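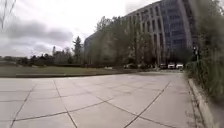 Courses > Mobile Robotics > Unit 4 > Handout: Evaluating an Outdoor Delivery Platform

Reading time: 4 min

Purpose of this handout

Students will prepare a short purchasing review of the Stulline, a wheeled outdoor delivery platform offered by Trirkari for use on campuses and business parks. The review is to be written for a buyer who manages a site and has no engineering training. It should state what the product is offered to do, on what kind of ground, and under what terms of service.

The product as offered

The Stulline is sold in two forms. The base kit consists of the drive unit, the charging dock and the navigation software. The service plan adds mapping of the site, remote monitoring and replacement of worn parts. Under the plan, the supplier prepares the first map and the buyer approves the routes before deliveries begin. Buyers who choose the base kit prepare their own map with the software provided.

The trial agreement for this course covers 100 deliveries. Students should read the agreement in full, including the section on excluded surfaces, before drafting any recommendation.

Ground and surroundings
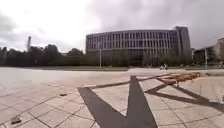
Route planning for an open plaza differs from planning for a sidewalk, where curbs and walls give the software fixed edges to follow. The reviewer should record which fixed features are available and how far they stand from the proposed route. On a plaza of large square slabs, with the trees and a long curved building lying beyond a strip of grass, the nearest ground offers few upright features, and the joint lines and dark shadows on light paving may be the strongest patterns in view. A review should therefore ask the supplier how the software tells a shadow from an obstacle, and whether it does so at the planned travel speed. The answer should be quoted in the review with the software version to which it applies.

Shared use must also be considered. Cyclists and pedestrians have priority on all course routes, and the platform is to be stopped by the operator whenever its path is in doubt.

Written work

The review should not exceed 4 pages. Support terms are to be compared with those of the Mathebula service plan, a copy of which is held in the Dralham Laboratory. Prices should be given for the full term of each contract.

Drafts are due to Fernanda Pacheco by 9 a.m. on the last teaching day of June. Questions about the trial agreement should be addressed to Eduardo Aguiar. Late drafts will be read but will not receive written comments.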